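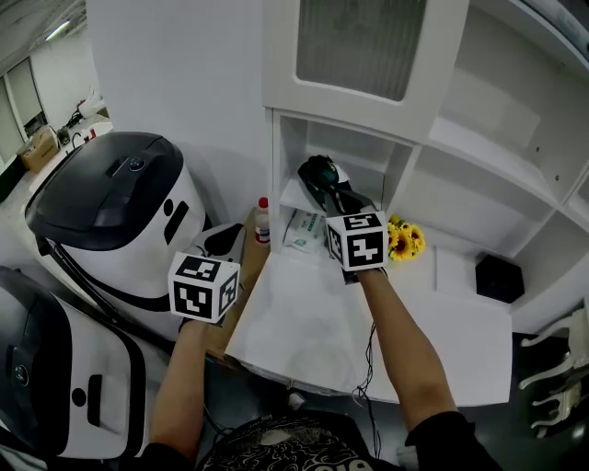 Who We Are

Dullska is a reading room, an archive and a small school for people who are interested in unexplained things seen in the sky. We are located in Tromard, on the upper floor of the old post building, and we receive visitors from many places. Our work is with witness reports. We collect them, we copy them in clean form, we index them, and we teach other people how to take a report from a witness without spoiling it.

We are often asked if we believe in visitors from other worlds. Inside Dullska you will find persons who believe it strongly, persons who do not believe it at all, and persons who change their opinion every winter. The archive itself has no opinion. A report enters our boxes if somebody saw something and wrote it down, and it stays there also when a good explanation is found later. We think an explained report is very useful, and we keep the explanation in the same folder so the next reader can judge it.

How Dullska Started

The beginning was a box of letters. They were sent during many years to a local newspaper in Tromard, which printed a column on strange events in the region - lights over the lake, sounds in the hills, a round mark in a barley field. When the column was closed, the letters were going to be thrown away, and a few readers of the column asked if they could have them. There were 792 letters in the box. Some had drawings, some had only two lines, and one was written on the back of a menu from a wedding.

The first years were only for reading and copying. We made a card for each letter, with the place, the hour, the direction of looking and the weather if it was given. It was slow work and we made many mistakes in it. For example, we first put all the reports of "orange ball" together with the reports of "orange lamp," and after one year we had to separate them again, as the witnesses had chosen these words with care and we had not. The old cards with the mistakes are also kept. They are in the gray cabinet and students like very much to look at them.

Later other collections came to us. The biggest one is the Chareonsuk collection, which contains notebooks of a night fishing community, written over two generations. The fishermen recorded the state of the water and the price of the catch, and between these things, with the same calm, they recorded lights which followed the boats. We have not finished to translate it. The handwriting is small and the paper was close to salt water for a long time.

What We Do Now

Most of our days go to the archive. New reports arrive by post, by email and by people who climb the stairs and sit down. Every report receives a number, and after this it is copied exactly, with the spelling errors of the witness. We do not correct the words of a witness. If a word can't be read, we write a question mark in brackets.

The index is kept in Plovis, our own catalog program, which was made for us and which we have changed so often that it is now a little strange to use. You can search in Plovis by color, by shape, by sound, by time of night, and by what the witness was doing at the moment. This last field was added late and it became the favorite one of our readers. We learned from it that many people see something when they take out the garbage, and very few when they are watching the sky on purpose.

We also answer questions. Families write to us to ask if a story of their grandfather is recorded somewhere. Writers of novels ask us how long a typical sighting lasts. Sometimes a pilot asks something and does not wish that we keep the letter, and then we don't keep it.
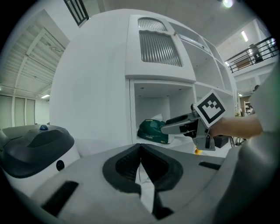
A hand-held gripper with dark padded fingers, photographed from above.

The School

The school part of Dullska offers one course, and it is called Listening and Recording. It takes nine evenings and is given in April and again when the days become short. The group is small, so please write early if you want a place.

In the course we practice the interview. The most difficult thing for a beginner is to be silent. When a witness stops speaking, the beginner wants to help and offers a word: was it like a disk? From this moment the witness has seen a disk. We train our students to wait, to look at their paper, and then to ask only "and what came next?" It sounds simple, but it takes several evenings before people can do it in a natural way.

The next part is the estimate of size and distance. A witness will tell you that the object had 50 meters and was flying at the height of 100 meters, and he will be sincere. A person cannot know this from a light at night with nothing near it for comparison. So we ask for the size as it appeared against the hand with a stretched arm: was it covered by the small finger, by the thumb, by the fist? The answers are less exciting in a newspaper but they can be compared with other reports, also with reports from other countries.

There is also one evening on the sky itself, where we look at what is normally up there. Venus low in the west, a weather balloon in the last sun, satellites in a line, the lights of a plane which is coming directly to you and so appears to stand still. We ask every student to go outside and describe each of these as if it was unknown. Very often the students bring back a text that we could put in the archive as a mystery.
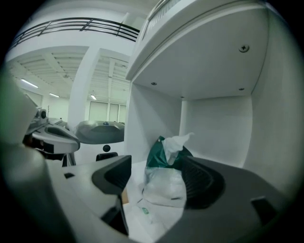 A witness report is good when it stays with plain words, and this is the center of our teaching. The words "craft," "ship" and "probe" are already a conclusion, and a reader who comes fifty years later can't go back behind them. We tell the students to begin with an ordinary thing on a white surface and to write it in the same manner in which they would write a sighting. Dark green plastic bag, knot at the top, crumpled white tissue on it, the tissue pointing up and to the right. In such a sentence there is color, material, shape and direction, and there is no idea about who made the knot or what is inside the bag. When a student can do this for a bag, he can start to do it for a light over the lake. The opposite exercise is given too: take an old report full of big words and try to find what the eye received. In many reports from our first box this leaves only one line, and it is usually a good line.

After the course the students may take reports for the archive under our name, if they sign our rules. The rules fit on one page. A witness is never paid and never pays. The name of a witness is stored apart from the text. A witness can ask for the return of the report at any moment, and we do not need to hear the reason. Nobody is hypnotized. We do not sell stories to television, and when a television company quotes from the archive, we ask them to quote the complete report,
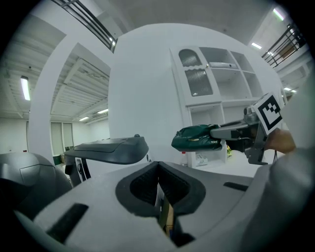
including the part where the witness says that he is not sure. This last rule has cost us some friendships with producers. We prefer to keep it. A person who trusted us with the phrase "maybe I was tired" has the right to see it on the screen together with the rest.

What We Do Not Do

We do not investigate places. If there is a mark in your field, we will be glad to have your description and your drawing, but we will not come with instruments, as we do not own any and we would not know how to use them properly. We also do not test pieces of metal. Please do not send metal by post. We have a drawer of it and we can't tell you anything on what is there.

We do not give certificates of authenticity for photographs. Photographs are accepted as an attachment to a written report and never alone.

Visiting the Reading Room

The reading room in Tromard is open to everybody, and you do not have to be a member or to explain your interest. Please bring a pencil, because ink is not permitted near the letters. Copies of the cards can be made for a small price. The Chareonsuk notebooks can be seen only with one of us at the table, and for them you should write to us before you travel.

There is a stove, and there is tea. The stairs are steep and there is no elevator - if this is a problem for you, tell us which boxes you want to read and we will carry them down to the room beside the entrance, where the light is also good.

Sending Us a Report

Write it on the same day, if you can. Write it before you speak with the other persons who were there, and ask them to do the same. Give the place, the hour, the direction, what you were doing, and how it ended. A drawing is always welcome, also a bad one. Reports can be in any language. If we can't read yours, we will search for someone who can, and until then it waits in its folder with a number like all the others.

This page was last changed on April 26, 2022.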